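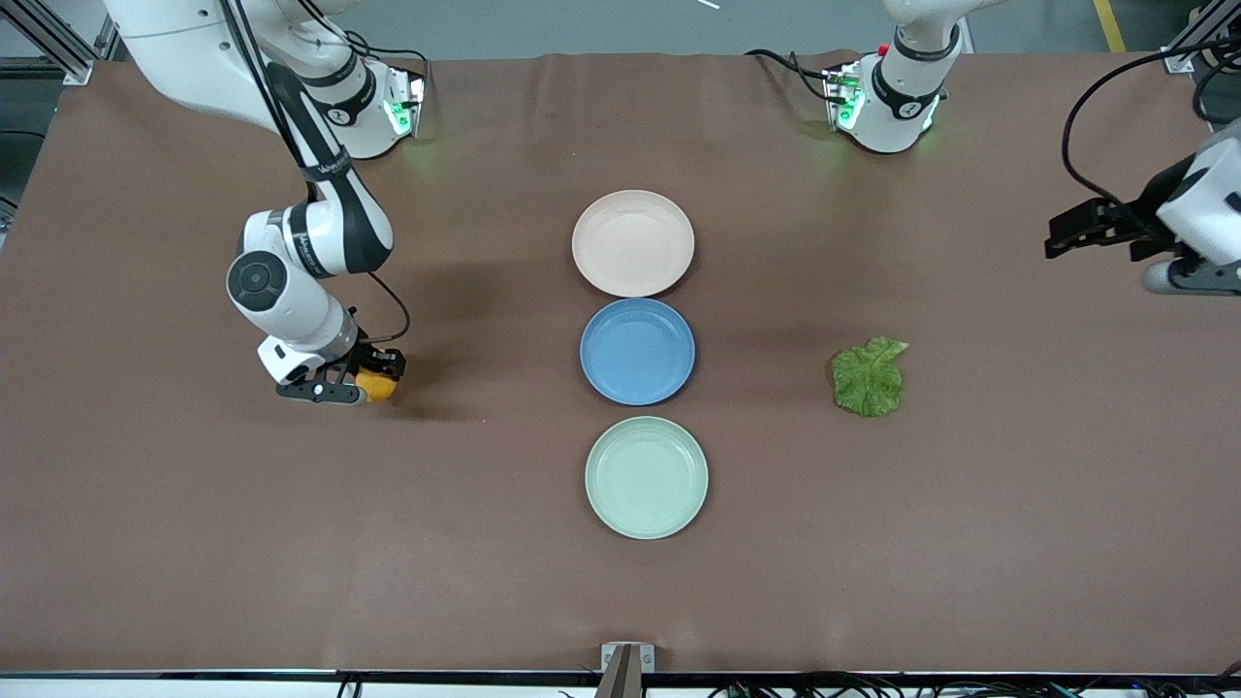
Figure 1. Gripper holding a small yellow fruit above the table.

Do Listing Photos Predict How Long a Vacation Rental Sits Empty?
Parvathi Varghese and Ladi Igwe
Final report, 2024-03-15

1. Background
Our project began in September with a simple question: do short-term rental listings with more photos get booked sooner? We had assumed somebody had already answered this. Several people had, in several directions, and most of them were selling photography.

2. Data
We collected 500 listings from Filitz, a lake town where every second porch is described as "sun-drenched." Listings came from two booking sites, Furkum and Plemum. Furkum lets owners upload as many photos as they like. Plemum stops them at 80, a limit we came to respect. For each listing we recorded the nightly rate, number of bedrooms, distance to the lake, photo count and the number of open nights in the next month. Distance to the lake was the hard one – owners measure it in "steps," and their legs vary.

We threw out 13 listings that turned out to be the same cottage under different names. It has a very nice kitchen. 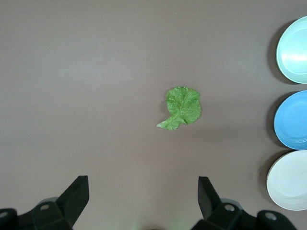

The remaining listings were sorted by price and then split by bedroom count, so that a studio over the bait shop would not be compared with a lodge that sleeps a wedding. Ladi wrote the matching script, which we called Cai. Parvathi checked its output by hand and found that it treated "no pets" and "pets" as the same amenity. This was fixed in the second version.

3. Results
Photo count mattered less than we hoped. Once price was held steady, listings with more photos had slightly fewer open nights, but the gap was small and went away entirely for places on the water. Having fewer than 5 photos did hurt. Renters seem to wonder what happened to the bathroom.

4. Problems
An open night on the calendar may be a night nobody wanted, or a night the owner forgot to block for his brother-in-law. We could not tell these apart. We also looked at only one town in the off season, when the lake is mostly fog.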